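工单 591：巡线小车直道偏航，更新固件后仍未解决
状态：重新打开
提交人：Anas Chraibi
设备：自制四轮底盘，Vando 驱动板，Pronar 相机模块，共享工坊 2 号工位组装

问题描述
小车沿跑道白线行驶，进直道后逐渐向右靠，最后跟上外侧边线，把它当成目标线。方向修正量一直很小，日志里没有报错，置信度也始终很高。这个置信度我已经不太信了。

已尝试
1. 按上次回复把固件升到 644。偏航照旧，只是启动提示音换了。
2. 重新标定相机，棋盘格误差正常。
3. 对调左右电机。如果是电机出力不均，偏的方向应该跟着变，结果没变。
4. 速度上限降到 60，偏得慢一些，终点还是同一条线。

上次回复说“多半是光照引起的”。我不太接受。这一段是阴天跑的，地面上没有明显的影子，白线和红色地面的反差足够大，中间那条线和右侧边线都很清楚。要是这种光线也算不合格，那文档里写的“适合户外”就该改一改。
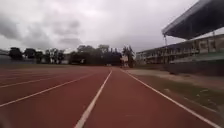 我更怀疑选线逻辑。Orellana 库默认取画面下半部分最亮、最长的一段做目标，没有检查它和上一帧的目标是不是同一条。几条线往远处收拢，间距越来越小，候选线互换时算法根本不知道自己换了线。我把搜索区上沿往下压，只看近处，偏航推迟了，但没有消失。

另外，右边线外侧是一条土色的裸地，再往外是草。Trekdale 的分割模型会不会把这道边界也当成线的一部分，我没有证据，只是觉得值得查。请不要直接回“建议重新训练”，我想先看到这个模型在边界处的输出。

工坊回复
同意先查选线。请打开候选线记录，把每帧的候选编号和被选中的编号一起导出。云台螺丝也请再紧一遍。

提交人回复
螺丝紧过了，没有区别。候选记录已导出：偏航开始前，选中的编号跳了一次，之后再没跳回来。修正量小也就说得通了，它对着错的线走得很直。

我临时加了限制，相邻两帧目标横向位置差得太多就沿用旧线。室内贴胶带试过，能走完。胶带只有两条，又短，我不认为这能说明什么。户外复测之前请不要关单。

待办
工坊：导出分割模型在右侧边界处的输出。
提交人：带限制版本回跑道复测，速度上限先保持 60。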